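Open day walk-round: Relorex demo room, hand-held gripper table
Inspector: Floarea Grecu
Host: Declan Wainwright
Date: 18 April 2018
Visitors signed in: 69

1. Walkway clear, doors unlocked from inside
OK. One sign points people at the storeroom. Move it.

2. Visitor line marked on floor
Partly. Tape stops short of the table. Declan says people "tend to keep back." I have been to open days. They don't.

3. Pinch points explained before handling
Fail. The talk covered speed and savings for nine minutes. Fingers came up when I asked.

4. Gripper pads and fixings checked
No record shown. "We look at it every morning" is not a record. Sheet needed, with initials.

5. Table surface fit for use
OK. Smooth, no scratches seen between the pads.

6. Claims on display board
Not strictly safety, but "1,751 picks without a miss" has no test sheet behind it. Colm Hennessy to produce one or take it down.

7. First aid kit
OK, 20 steps from the table.

Result: handling by visitors on hold until 2, 3 and 4 are closed. Recheck before the August open day.
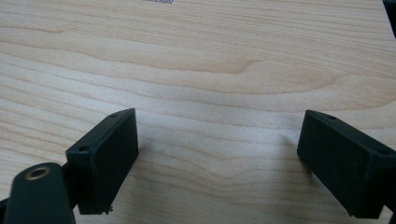
Item 5: gripper open over the table, nothing held.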